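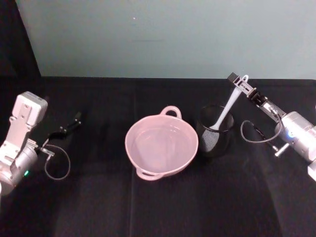
Black Cloth, Green Wall

Siwan Bevan painted the back room at Turkus in April, three years ago, and picked the color from a card without trying it on the wall first. The card said sage. On the wall it comes out paler than that, with some gray in it, and late in the day it turns a little blue. She meant to put on a second color below and never did.

The table against the wall is covered in matte black cloth. Bevan's shop sells table linens and flatware, and the back room is where she and her business partner, Gaspard Masson, look at both before they order. White utensils were what got them started on the black cloth. They used to lay samples on a cream runner, and pale handles got lost on it.

"You couldn't see the shape," Masson says. "We sent back a whole line of serving spoons from Engelbrecht and then saw them on a dark table at a friend's house. They were fine spoons. We reordered 24."

Black cloth has its own problems. It shows folds, and wherever it has been pressed or leaned on it picks up a sheen. A crease that runs front to back is hard to get out once it has set. Bevan irons from the wrong side on medium heat, with a damp towel between the iron and the cloth, and lets it cool flat before she moves it. She does not use starch. For lint she uses a clothes brush, always in one direction.

Size matters more than most people expect. She tells customers to allow 12 inches of drop on a table where people will sit, and less on a side table or a work surface. A cloth that is too long gets stepped on and pulled. A heavier weave stays put better than a light one, and the Stusum cotton she stocks now is the heaviest she has carried.

The wall gets less care. Flat paint does not wash well, and anything that rubs against it leaves a mark. Chair backs are the usual cause in dining rooms, and table edges come next.
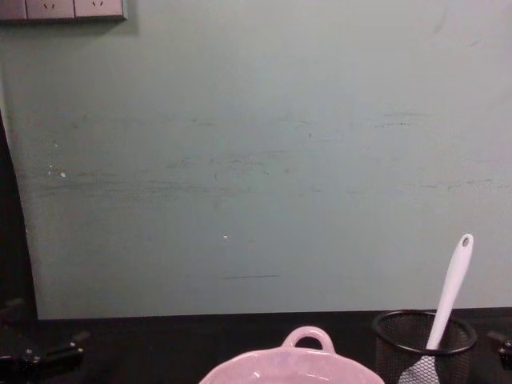

The green wall has scuffs and a band of gray smudges across the middle. The outlet panel is at top left.

Charmaine Potgieter, a house painter who has done several rooms for Turkus customers, says most people scrub too soon and too hard. On flat paint that leaves a shiny patch that looks worse than the smudge. She starts with a dry white eraser, then a soft sponge with plain water, squeezed almost dry. If the mark is still there after that, she paints.

"Don't dab at it," she says. "Do the wall corner to corner. A touched-up spot on flat green will show from the door."

Small white specks are simpler. They may be filler or chipped paint, and a fine artist's brush with a drop of the original color will cover them. Potgieter tells clients to keep a jar of it, labeled with the room. She charges for 3 hours to repaint a single wall and would rather customers did the specks themselves.

Bevan has a quart of the green left, under the sink. She is thinking about eggshell for the next coat, which wipes down more easily, though Masson thinks it will throw too much light on the table. They have a test board of each leaning in the hallway.

Last updated 15th February
Contact the editors | Copyright Fukeo Magazine | Back to top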